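# Plallus hand-held grippers, paired set: review after 12 weeks in daily use

2021-01-30

We pack and sort small parts for other firms at Curstead. Last year the management decided that the sorting benches would be partly automated, and that the people on those benches would record the work first, by doing it with hand-held grippers in place of their fingers. The recordings go to Daher, who supply the arms and train them. I have run the recording bench since it was set up, and what follows concerns the tool and its effect on the shift. The arms are a separate subject.

## What you get

Two grippers, left and right, with cables, wrist straps, spare finger pads and a printed manual of 23 pages. The manual covers fitting and cleaning well and says almost nothing about posture or rest, which is a serious gap in a tool meant to be held for hours.

Each gripper has a camera on it. Setting up takes one person a few minutes once the cables are routed properly. On our first bench they were not, and the left cable caught on the table edge at every long reach.

## Handling

The grip suits a medium hand. Smaller hands have to stretch to close the jaws fully, and two of our operators now use a foam sleeve from Cutemel, bought separately. Closing force is light and even. Opening is by spring, and the spring on the left unit was noticeably stiffer from new.

Precision is good on anything with a flat side. Round items are harder: they roll against the pads unless both fingers meet them at the same height, and the natural angle of the wrist works against this. A placing move that takes a bare hand a second or so takes a beginner three or four times as long. After a fortnight the gap narrows but does not close.

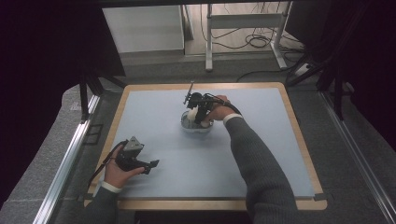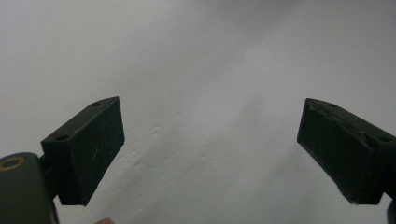
## Wear

The pads are the weak point. They are held on by small fixings and can be changed at the bench, but the material marks easily and the edges suffer first. Plallus gives no figure for service life. I would like one, as a damaged edge alters how thin items sit in the jaws, and a recording made with a bad pad is of doubtful use to Daher. We now inspect at the start of each shift and change in pairs. The housings and cameras have given no trouble.

## Effect on the work

Output from a recording bench does not count towards the packing target. This was agreed only after the first month, and until then operators were being measured against a rate they could not reach with grippers in their hands. Any site thinking of buying the set should settle the point beforehand.

We have filed 1144 accepted recordings. Rejected ones were not paid any differently, but they were shown on the weekly sheet by name, and I asked for that to stop. Jörg Heitmann, our shop steward, took it up and the names came off.

Skill is judged differently on this bench. Fast sorters were not always good at recording – several of them correct a slip so quickly that the reviewers cannot tell what was intended. Slower, steadier people did better, and some of them have moved to the recording bench for good at a slightly higher grade. The open question is what happens to that grade when the recording is finished. Management has promised an answer in February.

Strain is real. The weight sits forward of the wrist, and after an hour the forearm knows it. We rotate every 45 minutes. The manual ought to recommend something of the kind.

## Verdict

A sound tool, accurate enough for the job and simple to maintain, let down by soft pads and a thin manual. The straps should be wider.

Recommended for sites that can rotate staff and keep spare pads in stock. At a site with one operator per shift I would not buy it.

Order the pads early. Our last delivery took 12 working days.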